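Stop Apologizing for the Four-Door

Every time a tidy old sedan comes up for sale, the seller says sorry for it. You've seen the ads. "Only a four-door, but..." or "would make a great donor for a coupe build." I read one last week for a one-family car out near Sullgate, original paint, working clock (a working clock!), and the poor guy spent half his ad explaining that he knew it had too many doors. I wanted to call him up and tell him to take that line out and add a bit to the price.

I've owned old cars for 31 years now, and I've had both kinds. My first was a two-door hardtop that I bought because it looked fast sitting still. It wasn't. It leaked at every window, the doors were so long I couldn't open them in a normal parking space, and anybody who rode in the back had to be folded up like a lawn chair. I loved it, don't get me wrong, and I'd probably still own it if the rear quarters hadn't rotted out. But I drove it maybe once a month, and when I did I drove it alone.

The sedan I have now gets used all the time. Groceries, the dump, my mother-in-law's church. Last June we took it over to the coast with four adults, a cooler and a dog, and everybody got out at the other end still speaking to each other. It has a trunk you could rent out. It cost me $2,000 less than the rustier coupe parked next to it on the same lot, with the same engine, same gearbox, same dash, same everything from the windshield forward. Tell me again which one of us got the bargain?

I know the argument on the other side, and some of it is fair. The coupes usually do look better. Designers drew those first and then somebody had to work out where to put the extra doors, and on a few models you can really see the struggle. Fewer were built, too, so if you're buying as an investment, go buy the coupe, keep it under a cover, and I hope you two are very happy together. But most of us aren't investors. Most of us have one garage bay and a patient spouse, and want something with a bit of chrome to take out when the weather's nice.

What bugs me is what the snobbery does to the cars. A good solid sedan gets bought cheap, stripped for its front fenders and trim, and the rest goes to the crusher. I went to the parts day at Gatidbridge this spring and walked past table after table of grilles and seat frames and door handles, and a whole lot of it had come off cars that were running when they got there. One seller told me quite cheerfully that he'd parted out 11 of them. All sedans, and he said a couple drove onto the trailer! I bought a window crank off him anyway, so I suppose I'm part of the problem.

And the survivors are getting thin on the ground. When I started going to shows there'd be a row of family cars down by the fence, the kind somebody's grandfather bought new and waxed on weekends. These days at our local meet I can count on seeing mine and perhaps one other. Meanwhile there are so many clones of the top performance model that you could be forgiven for thinking the factory never built anything else. People walk right past those, by the way. They stop at the sedan. They want to tell you they rode to school in one, and which side their sister sat on, and could they just smell the inside for a second.
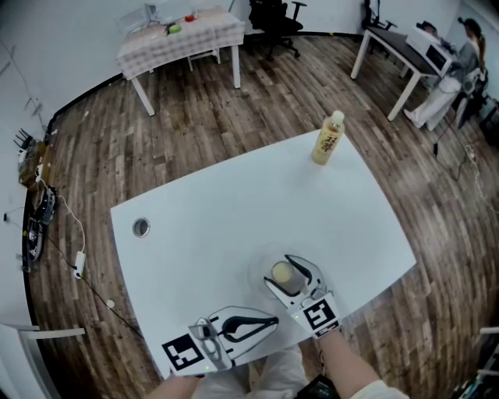
A pale yellow liquid in a clear plastic cup.

So if you're shopping, try this. Go through the listings and take "coupe" out of your search. Look at what's left. Check the bottoms of all four doors (yes, it's twice the work, and the rear ones trap water at the back corner), check the center posts where they meet the floor, and pull up the carpet behind the front seats. If all that's good, you're looking at more car for less money, and the parts that wear out are mostly the same ones your coupe friends are buying.

And if you're selling, for heaven's sake quit saying "only." Say it's a four-door. Say it proudly, with a photo of the back seat. Some family out there wants to go for ice cream in it, all of them at once, and they're scrolling right past you while you apologize.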